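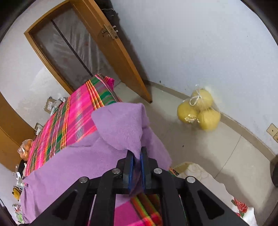
Figure 18. Soft purple cloth, gathered in a fold.

Section 5. Washing Fleece and Other Soft Fabrics

5.1 Scope of this section

This section applies to the Drernora front-loading washer and to the Drernora washer with stacking kit. It covers fleece, brushed cotton, microfiber and similar fabrics with a raised surface. For wool, silk and down-filled articles, refer to Section 6. Installation, leveling and drain connections are covered in Section 2 and must be completed before any of the programs below are used.

The care label sewn into the article takes precedence over the instructions in this manual. If the label has been removed or cannot be read, use the Soft Fabrics program at the lowest temperature setting.

5.2 Before loading

1. Close all zippers and fasten hooks. Leave buttons undone.
2. Empty the pockets and turn garments inside out.
3. Shake each article outdoors to remove hair, crumbs and dry soil.
4. Set aside towels, denim and anything with hook-and-loop tape. These articles rub against the raised surface and leave lint that is difficult to remove.
5. Wash new articles in strong colors separately for the first two washes.

Note: Blankets should be loaded one at a time. A large blanket washed alone may gather on one side of the drum. If this occurs, the washer will pause and attempt to spread the load before the final spin. The remaining time shown on the display may increase while it does so.

5.3 Selecting the program

1. Press Power and wait until the display is lit.
2. Turn the program dial to Soft Fabrics.
3. Press Temp. until the required setting is shown. The default is Cool.
4. Press Spin to select the spin speed. The highest speed available with this program is 900 rpm. Select No Spin for articles marked "drip dry."
5. Press Extra Rinse if the laundry will be used by infants or by persons with sensitive skin.
6. Press and hold Start for 2 seconds. The door will lock and the remaining time will be displayed.

The Soft Fabrics program runs for 53 minutes at the default settings. Extra Rinse and higher temperature settings lengthen the program.

Caution: Do not attempt to open the door while the lock symbol is lit. To stop a program, press and hold Start, then wait for the drum to drain and the symbol to go out. Forcing the handle will damage the latch. Damage of this kind is not covered by the warranty.

5.4 Detergent and additives

Use liquid detergent with this program. Powder may not dissolve fully at the Cool setting and can remain in the pile of the fabric as a white residue.

1. Pull out the dispenser drawer until it stops.
2. Lower the blue flap in the main wash compartment.
3. Pour in detergent up to the first line for a small load, or the second line for a full load.
4. Close the drawer slowly to avoid spilling.

Fabric softener is not recommended for microfiber or for athletic fleece. It coats the fibers and reduces their ability to absorb or release moisture. Chlorine bleach must not be used in the Soft Fabrics program.

5.5 Drying

Remove the laundry promptly when the program ends. Lay fleece over a rack or line, away from direct heat. If the care label permits machine drying, use a low heat setting and take the article out while it is still slightly damp at the seams.

Warning: Do not iron fleece or place it on a radiator or heater. Synthetic fibers can melt at temperatures that are safe for cotton.

Small bobbles on the surface are a result of normal wear. They may be removed with a fabric comb drawn lightly in one direction over a flat, dry article.

5.6 Cleaning the lint filter after soft fabrics

Soft fabrics release more lint than most other laundry. Clean the filter after every fifth Soft Fabrics load, or sooner if the Filter light comes on.

1. Turn off the washer and unplug it.
2. Place a shallow tray under the filter cover at the lower right of the front panel.
3. Open the cover and pull out the drain hose. Remove the plug and let the water run into the tray.
4. Replace the plug. Turn the filter counterclockwise and draw it out.
5. Rinse the filter under running water. Wipe the housing with a damp cloth.
6. Refit the filter and turn it clockwise until it is firmly seated. Close the cover.

Caution: If the previous program used hot water, allow the washer to cool before opening the filter.

Replacement filters and dispenser drawers may be ordered from Aaltonen Appliance Parts, Grusstead. Please have the model and serial numbers from the plate inside the door ready when ordering.

Manual revision: 3 September 2018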